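Ticket: gripper closes early, sim only
Project: Stokon bench
Opened by: Renata Figueroa
Assigned to: Brian Ondieki
Status: open, waiting on Patricio

Hi Brian, me again I'm afraid! The wrist view run is misbehaving and I've spent most of the day on it, so I'm dumping everything in one place before I forget what I tried.

Short version: the arm comes down over the table, the gripper is told to stay open until it's at grasp height, and on some episodes it snaps shut well before it gets there. Then it carries on down with closed fingers and shoves whatever's underneath. I ran 1,000 episodes overnight and 154 of them went that way. No error in the log, which is the maddening bit. As far as the controller's concerned it has made a lovely grasp.

What I've tried so far:

Restarted everything. No change (I know, I know, but you'd have asked).

Went back to the build we had in October. Same fault, so it's older than the changes Fermín made to the table and I owe him an apology for the grumbling.

Swapped the bars out and ran with the little blocks on their own. Still happens, only less often. I got 62 bad ones from the same number of episodes.

Turned shadows off in the renderer. And the fault went away completely! I didn't believe it, so I turned them back on and it came straight back.

So my guess is that the height estimate is reading the gripper's own shadow as something standing on the table. If it thinks there's an object that tall under the palm, then it's at grasp height already and closing is the right thing to do. That would fit with it being worse at one side, where the shadow falls towards the rim.

Aldana reckons we could just leave shadows off and get on with it. I'd really rather not, as the Cidico cell has lights overhead and we'd be saving the problem up for when there's a real arm to bend. She did agree when I put it like that.

Update, Jan 6, 2021: moved the light so it sits straight above the arm. Better but not cured. Patricio is going to mask the fingers and retrain the height part, and he wants 2 days for it. Could you check whether the close command can be blocked until the joint angles agree with the height? That feels like a sensible guard whatever the cause is.

I've left the run paused with the gripper open over the table and the light back where it was, so please don't reset it before you've had a look.
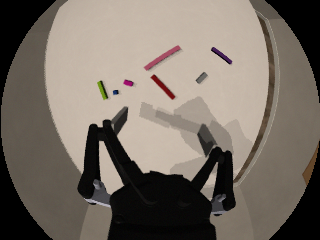
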